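March 18, 2025

Hoarau sim pack, trial license, second session. Boyang got the license server to admit we exist, so I spent the morning on the wrist camera module, which is the part Tivness wants an opinion on before anybody signs for a full seat.

Install went better than last time. The pack wants its own Python and sulks if it finds ours first. Fixed by moving ours out of the path, which broke Meifang's plotting script, which she has mentioned to me. Put it back before you go home, whoever reads this.

Loaded the stock gripper on the stock arm, opened one of the furnished rooms, left everything at defaults. The brochure says "ready to train out of the box." The box contains 94 rooms and a PDF that stops at chapter 3. Chapter 4 is promised for May.

Ran the joint sweep with the wrist view open and stopped it whenever something looked worth arguing over.

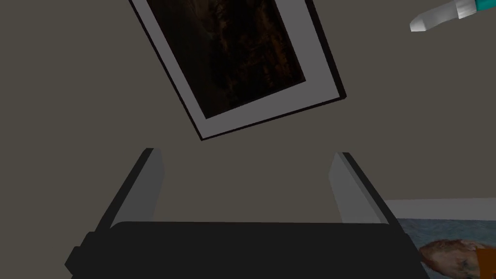
Camera mount is my main complaint. The default pose sits so far back that the palm takes up nearly the full width along the bottom, and a policy will be paying for all those dark pixels in every observation. There's an offset parameter, but it's in the hand's coordinates and the sign convention is a matter of faith. I'd want it moved forward before we collect anything. On the good side, both fingertips stay in view with the gripper wide open, and the light pads stand out well from the dark outer edges, so finding the fingers by simple thresholding should be no trouble. The wall is another story: flat taupe, no texture to speak of. Whatever features a tracker gets at this pose will come off the tilted picture's black border, the teal-and-white object top right and the bit of poster bottom right, and the artwork inside the tilted picture is so dark it won't give much. Shadows are thin too, just a sliver beside that border. Fine for a demo. I wouldn't trust anything learned here to survive our bench lights.

Tried the randomizer next. Wall color changes on reset, as advertised. Wall texture has a slider, and the slider moves very smoothly, and that is all I can report about it. Sent a ticket. The reply thanked me for my enthusiasm.

Speed: 1000 resets without a crash, run over lunch. Gritik fell over twice on the same test last year, so credit where due. Memory crept up the whole time and I didn't chase it.

Jinfeng asked if the gripper model matches ours. Finger travel looks close in the spec file, but the pads are plain blocks and ours have the curved tips. We'd have to swap in our own mesh. Import takes 3 file formats, none of them the one we use.

To do:
Camera offset, try both signs, write down which one wins.
Ask Hoarau if the lights can be set per room.
Memory over a longer run (Boyang?).
Meifang's path.

Leaning toward extending the trial and not buying yet. Yanling has the quote and has asked me not to say the number out loud near Shaohua.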